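8 min read

4.2 Render nodes and playout latency

The second test measured how long a virtual set takes to reach the program output once the camera tracking data changes. Both engines, Restitz and Griklow, ran on the same workstation and fed the same vision mixer over a 10-gigabit link. Genlock was taken from the house reference, and audio was delayed at the mixer to match the slower path. Each engine played the Belmonte rundown, which has 2202 cues, with the cache cleared before every pass.

Restitz holds geometry in memory between cues and reloads only textures. Griklow unloads the full scene, so its first output after a cut depends on the size of the set. We capped texture memory at 400 megabytes per set, following the limit used in the February trial. Cues that called for more were logged and left out of the latency results, but they remain in the dropped-frame totals. Timecode was burned into both outputs and read back by the Wurkach logger, using a script written by Noel Dumlao.

Set pieces were modeled with flat panels and softened edges (Figure 3). Lighting presets were kept the same across engines, although the two differ in how they treat gloss.

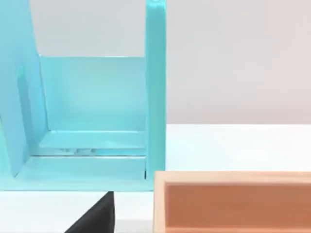
Figure 3. Rendered set piece in turquoise, with back panel and vertical post.

Passes with a lost reference signal were repeated in full. The logger buffer was set to 3000 entries and written to disk after each pass. Results by cue type are given in Section 4.3.

Last updated: October 2022

Contact | Copyright | Back to top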